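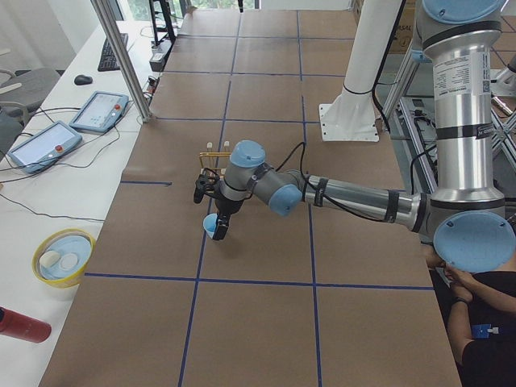

What the second arm would really cost us

Canan sent round the quote from Laklow in April and asked for opinions. Mine was that 3881 pounds is a lot of money for something that will spend its first months moving a cup to a rack. I was told this was unhelpful. So I went through the quote line by line, and I am still not keen.

First, the figure covers one used arm and its controller. It doesn't cover the gripper, which is another 900, or the delivery from Skoscombe, which Laklow will "confirm on order". I have bought enough secondhand kit to know what that phrase does to a budget. Kadir reckons we could collect it in his van. Kadir's van has not passed a hill without stopping since I met him.

Then there's the stuff that never gets its own line. Kraft paper and blue tape, for a start. The tape frays, the corners lift, and someone spends an afternoon laying the grid again when they could be doing the work we bought the thing for. It's cheap by the roll, I know. The afternoon isn't. Nobody at Grollcombe has ever put a price on an afternoon, and I've asked twice.

Umut's case for buying is that cup handling is a fair test, and that if an arm can put a light plastic cup where it's wanted, over and over, the harder jobs will follow. Maybe. I'd like to see the harder jobs written down before we pay for them. Glass, say, or anything with liquid in it. A wire rack is a good deal less forgiving than a flat table, I'll give him that, and the small thin rods are just the sort of thing a gripper can catch on. 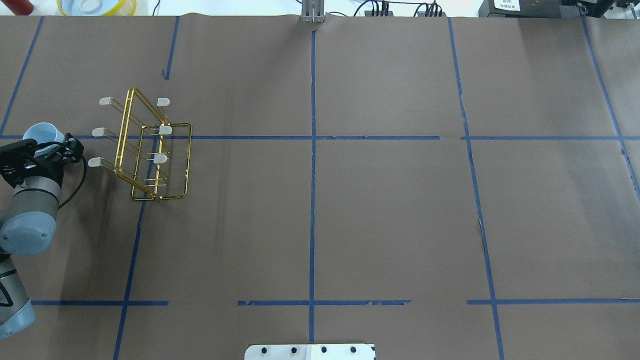

I also don't believe the hours. The plan has the new arm in use for most of the working day, and our own log for the last one says nothing of the sort. Setting up ate the mornings. Doğukan kept the log and he isn't a man to exaggerate, so I'd start from his numbers and forget the brochure.

If we must spend, I would put 2000 aside now for spares, cables and a proper service, and leave the purchase until the autumn. Two months' hire from Işık (the firm, no relation to Canan, she is tired of being asked) would tell us more than any quote. Rafferty thinks hire is money down the drain. He thought the same about the maintenance contract, and we all remember the bill.

Canan wants an answer by the end of the month. She has mine – hire first, and get the delivery price in writing.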